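Notes on batteries, and a July bill

I've been meaning to write up our first full year with a home battery, and the winter bill gave me the push I needed. This is the third post on the electricity side of the house, so if you want the panels and the switchboard saga you'll have to go back through the archive.
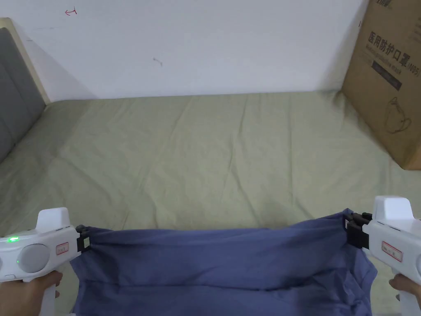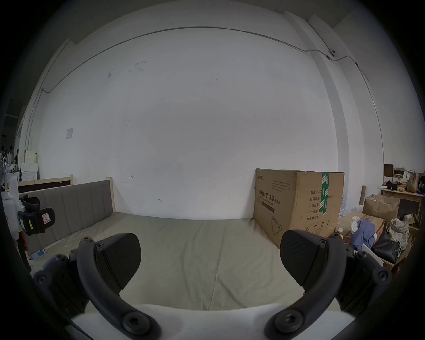 Holding the cloth by its two ends, and the grippers again by the mattress with the grey headboard.

The short version is that the battery has done most of what I hoped and the tariff has done very little of it. We went on to a time-of-use plan with Endetti when the battery was installed. Power is dear from late afternoon to mid evening, cheap overnight, and somewhere in the middle for the rest of the day. The idea is that you fill up from the roof in daylight, or from the grid overnight if it's going to be grey, and then run the house off the battery through the expensive part.

In summer that was easy. The battery was full before lunch most days and I hardly looked at it. In winter the panels make enough to run the fridge and the kettle and put a bit aside, and the rest has to come from the overnight window.

Over the year we bought 1,383 kilowatt hours from the grid. The year before, with panels and no battery, it was 3,085. I took both figures off the bills and left the app out of it, as the app and the meter have never agreed. The gap isn't large but it's always in the same direction, and when I asked the installer he said to trust the meter.

In dollars, we came out $610 ahead of the previous year. Part of that is the battery and part is the change of plan, and I haven't found a fair way to split the two. The daily supply charge went up in the same period, which muddies it further. If you're working out a payback period for your own place, be careful with that line. It's charged whether you use any power or not, and it has crept up on every plan I've looked at.

The charging schedule took some sorting out. The inverter came set to charge from the grid overnight to 100 per cent, every night, all year. That meant there was no room left in the battery when the sun came up, and we were exporting most of the morning for next to nothing. I changed it to 4 settings, one per season, with the overnight target low in summer and high in winter. I still change it by hand. There is an automatic mode that reads the forecast, but it got so many mornings wrong that I turned it off after a few weeks.

The other thing worth mentioning is the hot water. We have an old resistive tank and it was on its own controlled circuit at a cheap rate. When we changed plans the controlled circuit went away, and for the first month the tank was heating up at six in the evening straight out of the battery. I only noticed when the battery was flat before we'd finished the dishes. A timer fixed it. It now runs from 11 am to 2 pm, and in winter it gets a top-up before dawn.

Yiğit Taşdemir left a comment on the last post asking about blackouts. We've had two since the battery went in. The first was short and the changeover was quick enough that the only sign was the oven clock. The second ran through most of an evening, and I found out that the circuit with the modem on it isn't one of the backed-up ones. The lights, the fridge and one set of kitchen power points are. I'd go over that list with the electrician before the work is done, as moving a circuit later is a separate visit and a separate bill.

He also asked if I'd join one of the virtual power plant schemes, where the retailer can draw on your battery when the grid is short. I've read the terms for two of them, Pidar and Provarska. Pidar pays a flat monthly credit and Provarska pays per event. Both let the company take the battery down further than I'd like on a winter evening. I haven't ruled it out, and the summer months would suit us better, but neither will sign you up for less than a year.

Next on the list is the hot water tank, which is getting old. I've got one quote for a heat pump and I'm waiting on a second. I'll put the numbers up when I have them both.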